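Screen Storytelling, Unit 6: The Bottle Episode
Notes by Thandeka Mofokeng 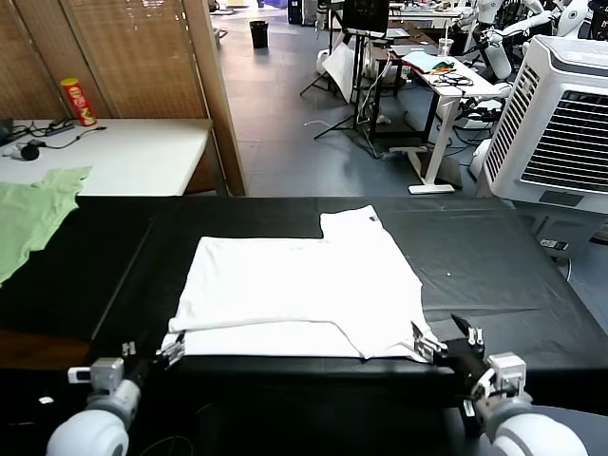 Fig. 1. Two grippers holding a white T-shirt along its lower edge.

Welcome back, everyone! Our episode for this unit is "Firitz," the ninth hour of the space serial Triso, and I do hope you managed to watch it before reading any further, as I'm about to give away the ending.

The freighter Makhubela loses power with 40 crew aboard, and we spend nearly the whole hour in one cargo bay. A bottle episode, you'll remember, keeps to a few sets and the regular cast (usually to save money, though writers often grow very fond of them). Notice how long the captain waits before she admits that the distress call never went out – and how the engineer has plainly guessed it already, two scenes earlier.

Please read Lwazi Gumede's essay on the episode, starting at page 276. He thinks the rescue comes too easily. I go back and forth on that myself, and I'd love to hear where you land.

For next time, bring one page on a scene in which a character keeps a secret from the crew. The Trenton room is ours until 1430.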